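Tistley Toy Library – Progress Report on the Wooden Box Project
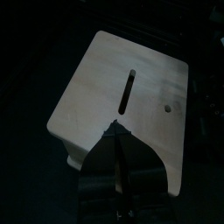
Page last changed: Saturday, April 13, 2019

Dear Enikő Szabó and everyone at the Zindach fund,

It's a real pleasure to write to you again, and I'm sorry this one has taken me a bit longer than the February report did! The posting boxes have come along nicely. We settled on the pale plywood top with rounded corners, and the long slot now has rounded ends as well, which our mums and dads had been asking for (the square-ended one in the first batch kept catching the cards). The small round hole to the right of the slot has stayed where it was – the kids are very fond of posting pegs through it.

There are a few scuffs and darker streaks on the top, and I'd like to give every box a light sand and another coat of oil before winter. Six boxes are out on loan at the moment, and our members have borrowed them 194 times so far, a lovely number for a library our size.

Of the $1,012 you so kindly gave us, $500 is still in hand. I'd like to put it towards sandpaper, oil and a second slot width for the littlies, if you're happy with that. Could you let me know before we order the timber?

With warm thanks from all of us,
Prasetyo Wijaya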